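Grekska Community Boards > Home & Cleaning > Bathroom

Topic: When does a toothbrush become a cleaning brush?

tistinlow_tap
Looking for a ruling from the household courts. I have a jar under the laundry sink with retired toothbrushes in it. My partner calls it the graveyard. I call it a tool kit. The latest candidate is a blue one with striped bristles, and I say it has earned its transfer to grout duty. Partner says it has months left and I'm just hungry for grout brushes.

Exhibit A, on the table awaiting sentence:

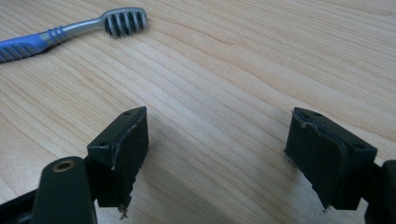
The accused. Blue handle, dark and light bristles.

What's everybody's rule for when one gets moved on?

moonboots80
Three months, then it's demoted. I change mine when the season changes so I don't have to remember anything. July is the winter changeover at our place and the old ones go straight to the bike chain.

Civitz
Can't tell a thing from bristles that are facing the table. Flip it over and we'll talk. If they're splayed out like a cockatoo's crest, it's done. If they're still standing up straight, your partner wins and you owe an apology.

tistinlow_tap
I was hoping to be judged on the strength of my argument.

greygum
Three months is a racket. I go by feel. Mine lasts until my gums complain, and I've still got nearly all my teeth.

moonboots80
"Nearly all" is doing some heavy lifting there, greygum.

greygum
The missing one was a football. Different department.

Civitz
Back to grout for a moment. A soft toothbrush is a rotten grout brush anyway. You'll be on your knees until Christmas. I did the Tistinlow flat with one, 215 tiles, and by the end I'd have paid 1000 dollars for a proper stiff brush. They're 5 at the hardware shop.

kettle_on
Disagree, Civitz. Soft is right for around taps and the groove in the shower door, where a stiff one won't bend. Bicarb, a bit of water, little circles. Also good on sneaker soles and the rubber seal on the washing machine, if you've got the stomach for it.

Whatever you do, mark it. I put a band of red tape on the handle of every retired one. We had an incident with a guest.

tistinlow_tap
Going to need more on the incident.

kettle_on
No you're not.

tistinlow_tap
Right. I've turned it over and the bristles are, in the colour commentary of my partner, "perfectly fine, you vulture". Back in the bathroom it goes. Does anyone know if the red tape has to be the electrical kind?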